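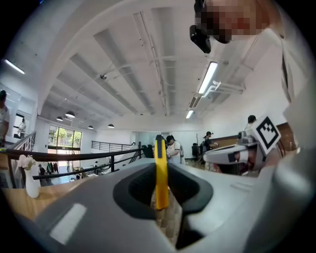
Moving to Trolside in May: is the removal quote mad?

fraser_macb
We've got the keys to the new flat in Trolside from May and I'm trying to sort the move from Jidotport without losing the deposit, the sofa or my wife. Had three quotes. The cheapest is £828 from a man with a van who wouldn't put anything in writing, the dearest is £1,543 from Sarmiento, and that includes "full packing service and relocation concierge", whatever that is when it's at home. The flat we're leaving is a conversion, with concrete beams across the ceiling and pipes running along them, a bit like the ones in the photo, and Sarmiento want extra for "complex access". The beams are on the ceiling. Nobody is carrying a wardrobe across the ceiling. Has anyone used them and felt they got their money's worth?

puri_campos
Used Sarmiento two years ago for the same route. They turned up on time and nothing broke. I'd use them again but I wouldn't pay for the packing. They wrapped a half-eaten box of cereal in tissue paper and charged me for the carton.

fraser_macb
Did you get a concierge?

puri_campos
I got a phone number. It rang out.

Anselmo L
"Complex access" usually means stairs or parking, so ask them which. They put £189 on mine for a permit on the road outside. I looked it up afterwards and residents can get one off the council for a lot less.

r_cuesta
Going to disagree with everyone here. We went with the cheap van and regretted it by lunchtime. Two lads, one trolley, no blankets. The mattress went in last, on top of the bikes. If you've got a family and a full flat, pay the £1,543 and stop worrying.

fraser_macb
That's nearly double though. I could buy a new mattress.

r_cuesta
You could. You'd also be sleeping on the floor at midnight with two kids asking where their pyjamas are. Ask me how I know.

Anselmo L
There is a middle option between a cowboy and a concierge. What was the third quote?

fraser_macb
Jultico. They'd only do it "from" £181 a load and wouldn't say how many loads. Felt like asking a taxi driver how long is a piece of string.

shosh_ro
Jultico moved my mum. "From" is doing a lot of work in that sentence. She was told three loads and it was five. Get them to come round and look at the flat, then get a fixed price by email, or don't bother.

puri_campos
Agree with shosh. Also don't believe anyone who quotes over the phone, Sarmiento included. Mine went up once they'd seen the bookcases.

r_cuesta
Mine too, to be fair.

fraser_macb
So the expensive one goes up as well. Wonderful. Jultico are coming at half past four to look round, and I've asked Sarmiento to take the packing off and tell me what's so complex about the access. I'll post what they say, if they say anything.

Anselmo L
Measure the sofa before they come. And the new front door.

fraser_macb
I've measured the sofa. Haven't got a number for the door. Messaging the agent now.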